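Tabla de cortar Plotedier de madera: opinión después de unos meses de uso

Compré la tabla Plotedier en la web de Troltley a finales del invierno. Costaba 39 euros con el envío incluido y buscaba algo para sustituir una de plástico que ya tenía surcos por las dos caras. La uso a diario, casi siempre para fruta, verdura y pan, y para exprimir algún limón encima. La carne la corto en otra.

Llegó en una caja de cartón ajustada, con un papel doblado con instrucciones de cuidado en cuatro idiomas. El español estaba mal traducido pero se entendía. La tabla venía bien lijada, sin astillas en los cantos, y con un olor ligero a aceite que se fue a los pocos días. La primera noche le di una capa de aceite mineral y la dejé de pie hasta la mañana siguiente. Absorbió bastante. Repetí al día siguiente y ya no volví a tocarla en tres semanas.

Tamaño y peso

Para mi cocina el tamaño es correcto. Cabe de lado en el fregadero y deja sitio en la mesa para un bol y un plato. Si cocináis para mucha gente se os quedará corta, sobre todo con coles o calabazas enteras. Pesa casi 2 kilos según mi báscula. Se nota al levantarla para echar lo cortado a la olla, pero una vez apoyada no se mueve tanto como la de plástico. No lleva patas de goma. Sobre una mesa lisa, si hay agua debajo, patina un poco, y lo arreglo con un paño doblado.

El corte

El cuchillo entra bien y el filo aguanta. Uso uno de cocinero Brunner que afilo cada mes y medio y no he tenido que cambiar esa costumbre. Las marcas del cuchillo se ven si miras a contraluz, sobre todo en el centro, donde corto siempre. Con el cuchillo de sierra del pan se marca más. He lijado una vez, con grano fino, y quedó casi como al principio.

Líquidos

En esto es en lo que más me he fijado, porque en casa se gastan muchos limones. La tabla no tiene canal alrededor. Lo que se derrama se queda encima o corre hasta el borde, y de ahí a la mesa. Con un limón no pasa nada. Con dos o tres seguidos, o con tomates maduros, hay que tener un trapo a mano.

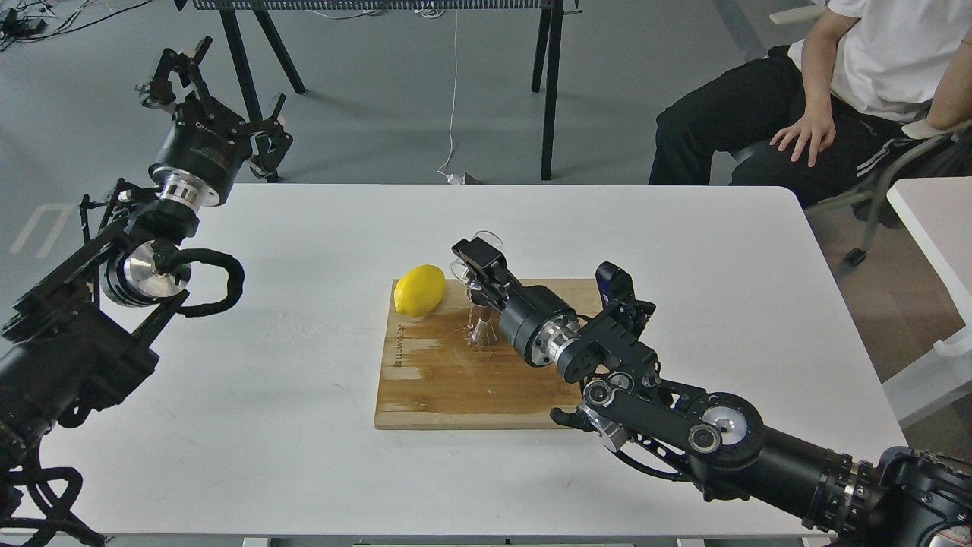
El zumo tampoco conviene dejarlo mucho rato. Una tarde de junio se me olvidó limpiarla después de preparar limonada y a la mañana siguiente había una zona mate, más clara y áspera al tacto. Se quitó con una pasada de lija y aceite. Desde entonces la aclaro en cuanto termino, la seco con un trapo y la dejo de canto. No se ha combado. Evanthia Nikolaidis, que tiene la misma desde hace más de un año, me avisó de que la suya sí se curvó un poco por dejarla tumbada y mojada por una sola cara, y que volvió a su sitio tras una semana de pie.

El olor a cebolla se queda un día. Con sal gorda y medio limón se va casi todo. Con el ajo cuesta más, y he terminado por reservarle una esquina.

Comparación con la Presen

Antes de decidirme probé en casa de Manolis Ververidis una Presen de plástico duro. Es más ligera, tiene canal y va al lavavajillas, cosa que con la Plotedier está prohibida en las instrucciones. A cambio, el cuchillo hace un ruido seco muy desagradable y resbala con las cosas redondas. Para quien no quiera ocuparse de aceites, la Presen es más cómoda. Yo volvería a elegir la de madera por el tacto al cortar.

Lo que me gusta
Buen acabado en los cantos.
Estable por el peso.
Se repara con lija y aceite.

Lo que no me gusta
Sin canal para los jugos.
Sin patas ni base antideslizante.
Pide mantenimiento cada tres o cuatro semanas, más en verano.

En la página de Troltley tenía 248 opiniones cuando la compré, y las quejas que leí eran casi todas de tablas rajadas. La mía no tiene ninguna grieta por ahora. Si aparece alguna lo pondré en los comentarios. Le doy un 7 sobre 10, y con un canal le habría dado un 8.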